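Cell notes: looking after the hand-held gripper and the cup rack bench at Lalidthorpe

Since the last newsletter the bench has passed 2752 recorded demonstrations, and the gripper has been stripped and put back together twice. Several people at Brillberg and Prermont have asked how the station is set up and what upkeep it gets, mostly so they can copy it for their own Iturra benches. What follows is the procedure as it stands in June. It replaces the two sheets that used to be taped inside the cupboard door, which should now be thrown away.

Station layout

The task is hanging and unhanging cups. The operator holds the gripper by its handle, with the camera fixed above the fingers and looking forward along them. The arm that later runs the trained policy carries the same fingers and the same camera mount, so anything that shifts on the hand-held tool has to be treated as if it had shifted on the arm as well. Most of the upkeep below comes down to that one requirement.

The rack goes on the white table. It is not clamped. We tried a screw clamp over the base in the spring and the policy learned to push against the rack, which on a free-standing one tips it over. The start position is varied by hand between demonstrations. Do not mark the table with tape to show where the rack has been. The camera sees the tape.

Cups are plastic, and we keep to the ridged type for the main set. The ridges are useful for grip but they also catch on the edge of a finger pad when the pad has started to lift, and this is usually the first sign that a pad needs changing. If a cup releases late or swings on release, stop and look at the pads before recording any more.

The overhead lights stay on for every run, including in daylight. Screens in the room may stay on. We looked at whether moving displays in the background did any harm and could not measure a difference, so people at the desks can carry on working during a session.

Before a session

Wipe the lens with a dry microfibre cloth. Do not use the alcohol wipes on it; they are for the finger pads only. Check that the lens ring has not turned. There is a scribed line on the ring and another on the body, and they should meet. If they do not, turn the ring back, nip up the grub screw and run the full calibration described further down.

Open and close the fingers fully ten times. The trigger should return by itself from any point in its travel. A trigger that hangs near the closed end nearly always means dust in the slide, and the slide needs cleaning before anything else is blamed.

Check the cable at the strain relief. Hold the plug still and move the cable gently in each direction while watching the live picture. Any flicker or dropped frame means the cable is changed there and then. We used to let a doubtful cable finish the session, and lost most of an afternoon's recording that way when the timestamps turned out to have gaps in them.

Set exposure by hand and lock it. Automatic exposure reacts to the table and the dark ceiling as the tool is rolled over, and the brightness then swings during the approach to the peg.
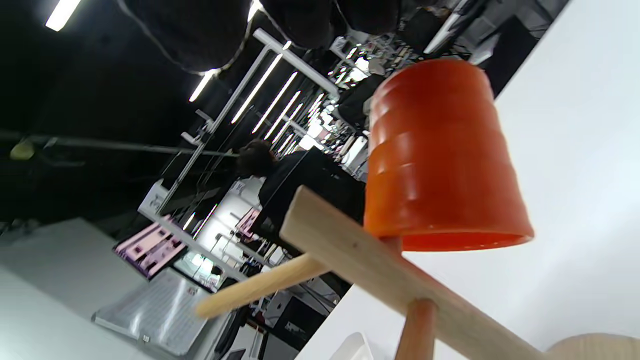 Steep angles are wanted in the recordings. Operators who are new to the tool tend to keep it level out of habit, and the policy then copes badly with any approach from the side. Roll the wrist as you naturally would when hanging a cup at home. The tracking holds up at a steep roll provided that part of the room remains in view, and it is much more likely to fail when the lens is brought down close over the plain tabletop with nothing else to see. If tracking is lost during a demonstration, discard the whole demonstration. Cutting out the bad section leaves a jump in the path, and the checking script does not always find it.

Recording

One session is 40 demonstrations, followed by a break. Trigger hands get tired before people notice, and a tired hand closes the fingers in two stages. The script flags this as a double grasp. A few are harmless but a run of them should be taken as a sign to hand over to someone else.

Begin each demonstration with the fingers open and clear of the cup. End it with the fingers open and the tool drawn well back. Wait a full second at each end. Short endings were our most common reason for rejection at Lalidthorpe over the winter, and they cannot be repaired afterwards.

Finger pads

The pads are cast in soft silicone and bonded to the printed fingers. They harden slowly at the tips and lift from the outer corners. We change them as a pair, never singly, and the arm's pads are changed on the same day.

To change a pair, take out the two cross screws on each finger and slide the finger off forwards. Peel the pad from the wide end. Scrape off the old adhesive with the plastic scraper, as a steel blade cuts into the print and leaves a ridge under the new pad. Clean with alcohol, let it dry, apply a thin even film of adhesive and seat the new pad against the shoulder. Leave it overnight in the pressing jig. The jig is stored in the left-hand drawer and its two halves are numbered; they only line up one way round.

Refit the fingers and check the closed position. The pads should touch along their whole length. Slip a piece of ordinary paper between them and close the trigger: it should be held evenly from heel to tip. If it pulls out at the tip, slacken the screws, press the fingers together at the tip, and tighten again. If that does not cure it the finger is bent and should be reprinted.

Write the change in the bench log, with the session number. Without the session number the entry is of no use to whoever is training the policy.

Slide and trigger

Every 65 sessions the slide comes apart. Remove the side cover first, then let the spring down slowly with a thumb over it. There are two thin washers behind the pinion, and one of them likes to stay stuck to the cover. Find both before going on. Brush out the rails and wipe them dry.

No oil. The rails are plastic and are meant to run dry. At Brillberg a light oil was used on one tool, and it ran perfectly for a few sessions before the dust had turned it to paste. If the slide still feels rough after cleaning, replace the carriage. Spares are in the labelled tray at each site and the print files are on the shared drive under Iturra.

On reassembly, line up the mark on the pinion with the mark on the rack gear, with the fingers fully open. One tooth out will still work and will feel normal in the hand, but the opening width will be read wrongly throughout the stroke. This mistake was made here in March and was only found when the arm began closing too early on the cups. Check it by measuring the full opening with calipers and comparing it with the figure on the screen.

Calibration

Full calibration is needed after any of the following: the lens ring has moved, the camera has been off its mount, the tool has been dropped, or a finger has been reprinted. A pad change on its own needs only the opening width check.

Use the rigid board. The paper one has been pinned to a wall for so long that it has bowed, and it should not be used for anything. Take the pictures slowly and fill the corners of the view, where the wide lens bends the picture most. If the error reported is higher than the last value in the log, repeat the pictures before looking for a fault. Motion blur is the usual cause.

After calibration, record a short check run of hanging and unhanging one cup, and replay the path on the screen. The path should close on itself when the tool is set back in its cradle. If it ends somewhere else, do not start a session.

The rack

Little goes wrong with the rack, but it is part of the cell and should be looked at. Wooden pegs work loose in a dry room. Twist each one lightly between finger and thumb; one that turns should be glued and left until the next day. Do not paint or varnish any part of it. A shiny finish changes how it looks under the lights, and the existing recordings were all made on bare wood. Marks and scuffs can stay.

If a rack is broken, use the spare, note the change in the log and keep the broken one. Prermont threw theirs out and then had nothing to measure when the replacement arrived with its pegs set at a different height.

Outstanding

The cradle at Lalidthorpe still lets the tool rock slightly, and a deeper one is being printed. The checking script will be changed so that it rejects short endings at the bench, while the operator is still there to repeat the run. Pads are low at all three sites; casting is planned before the end of the month, and any site with a worn jig should send it over with the empty moulds.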